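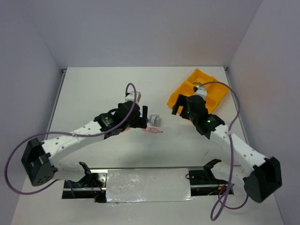

Section 7. When an arm stops part-way and won't carry on

I wrote this section after the left arm gave up on me in the middle of a job, so it's more detailed than the rest of the guide (sorry, I had a long afternoon to think about it!). The fault on the Naseri controller is shown as 111, "joint not following". In plain words, the arm was told to go somewhere and didn't get there in time.

On our Runley bench it was the purple cable. It loops over the wrist and back down the white link, and I'd left it a bit too short when I refitted it. Fine for small moves, but on a long reach it pulled tight and the wrist motor couldn't win. Yours may be something else, so go through the steps in order.

CAUTION: A stopped arm is still a powered arm. It can drop when you cut the power, and it can jump when you clear the fault. Keep your hands out from under both arms until step 3 is done.

7.1 Making it safe

1. Press the stop button. Do this even if both arms look completely still.

2. Put one hand under the long white link of the stopped arm, well away from the joints, and take the weight. Come in from the side.

3. Ask someone else to switch off at the wall. If you're on your own, use the foot switch - that's what it's there for. Lower the arm gently as it goes slack.

4. Do the same for the other arm. I skipped this once and got a rapped knuckle for it.

Note: If a gripper is holding something, leave it there until the power's off. Opening it from the menu can set off the move it was waiting to finish.

7.2 Finding the cause

5. With the power off, swing the arm by hand through its full reach, slowly. You want to feel the same light drag all the way. A hard stop or a gritty patch means a joint problem, so go to Section 9.

6. Watch the cable while you do it. At full stretch there should still be a soft arch over the wrist, 80 mm high or more. If it goes flat, it's too short.

7. Check that the cable can't hook itself round the base joint or the rail when the arm folds back. Mine did both in the same week.

8. Push each plug home at the wrist block. Don't tug on the cable to test it, please.

9. Look along the rail for pinched wires, and check the clamps are tight.

7.3 Starting again

10. Clear the bench, stand back and switch on. Wait for the arms to report ready.

11. Clear fault 111 from the Faults page, then run the slow test move, program 526. Keep a finger on the stop button.

12. Run it 3 times. If the fault comes back on any of them, switch off and stop there. Don't raise the force limit to get past it! Manouchehr Asadi at Skusidov tells me that's how most of the motors he sees in for repair were cooked.

Note: Diệp Kiều has the spare cables at Grirnthorpe. Ask her for the long ones - the short ones look identical in the bag.

Last changed 6 April 2022: foot switch added to step 3.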